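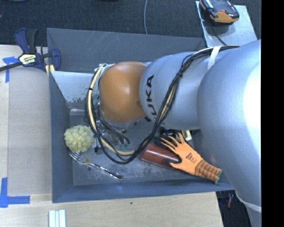
10/10/2018. Hirton memorial, second go at the names. Rubbing paper from Bandik much better than the old roll, doesn't tear at the corners. North face done top to bottom. East face slow, lichen in the serifs. The mason's mark is on the edge of the plinth and reads sideways, same as the KUKA lettering along the arm, so turn the sheet before starting or you end up kneeling in the gravel with your head on one side. Did this twice. Denise Sowerby has the parish list and will check spellings agianst it. 36 names on the list, 41 on the stone. Five extra still not explained, may be the 1920s additions. 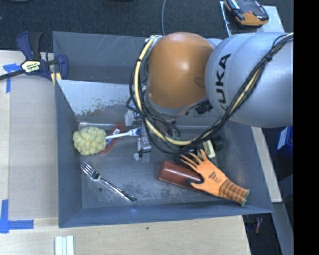
Book 2, p. 41

Virora raking light on the west face after four o'clock, low and from the left. Brings up the regiment line, still can't get the last word. FUSILIERS? Leave blank for now.

Ornella Bellini wants to know who paid for the colour of the railings, green under the black. Try the Evangelista papers, January minutes. Subscription target was £1,000, no idea yet if they reached it.

To do: soft brush, more masking tape, ask Denise re the two Harpers. Dont fold the north sheet.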